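**Vurketell Opens Its Robotics Floor to Visitors for Hands-On Demonstrations**

FEBRUARY – Vurketell welcomed over 700 visitors to its robotics floor this month for an open day devoted to two-armed robots and the everyday handling work they are being developed to do. Guests included customers, engineering students, local employers and families from the surrounding area.

The open day was organized under the company's Zimeck program, which covers the handling of ordinary objects in rooms built for people. Staff from Vurketell and its engineering partner, Karakaya, were present throughout the afternoon to answer questions and to talk through the work with each group.

"Our customers do not ask us about robots in general," said Ankica Vlachou, director of the Zimeck program at Vurketell. "They ask whether a machine can pick up a cloth, open a door or work next to a chair that someone has moved. We wanted them to stand in the room and look at that work for themselves."

Visitors were received in groups and given a short introduction before moving onto the floor. Each group spent its time with the engineers, with questions taken at any point during the session.

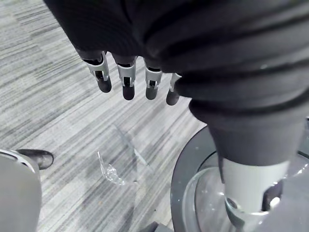 Hand design was among the subjects raised most often. Karakaya engineers discussed the choice between a simple gripper and a hand with separate fingers, and the effect of that choice on cost, repair and the range of objects a robot can be expected to manage. The company's position is that both designs have a place and that the decision should follow from the task.

Vurketell also used the occasion to outline its approach to soft goods. Towels, garments and cleaning cloths change shape each time they are touched, and a method that suits a rigid box cannot be relied upon for fabric. Work on soft goods has been part of the Zimeck program from the start and will remain a priority in the coming year.

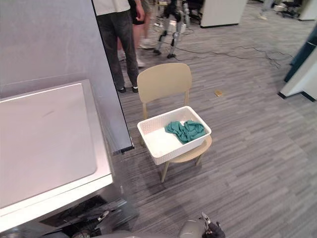 Students attending the afternoon session were invited to put questions to the engineering team on training, career paths and the skills most in demand. Several asked about entry routes for applicants without a university degree. Vurketell confirmed that it will offer 4 paid technician placements through the program, with applications handled by its partner Odel.

"The people who keep these systems running are as important as the people who design them," Vlachou said. "A cable has to be routed properly and a joint has to be checked. We need technicians who enjoy that kind of work, and we are prepared to train them."

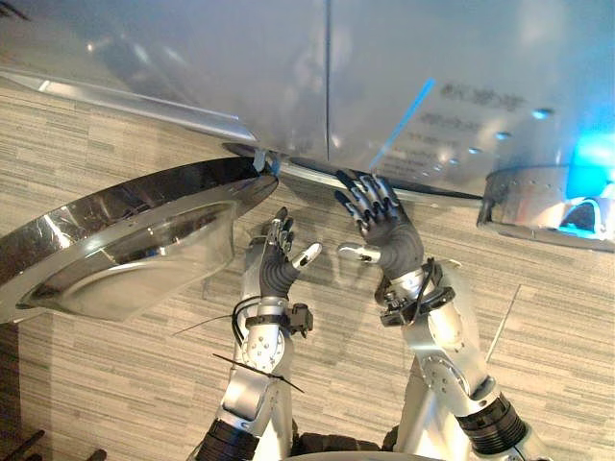 *Two robot arms, with hands raised, during the Vurketell open day.*

Odel, which coordinates training for the Zimeck program, will hold 7 follow-up sessions for employers who wish to discuss particular tasks in more detail. Places are limited, and priority will be given to organizations that attended the open day. Vurketell plans a further open day on the same floor – details will be sent to registered guests first.

**About Vurketell**

Vurketell develops handling systems for workplaces and homes. Its Zimeck program is carried out with Karakaya and Odel.

**Media and visitor inquiries**

Vurketell Communications Office, extension 2146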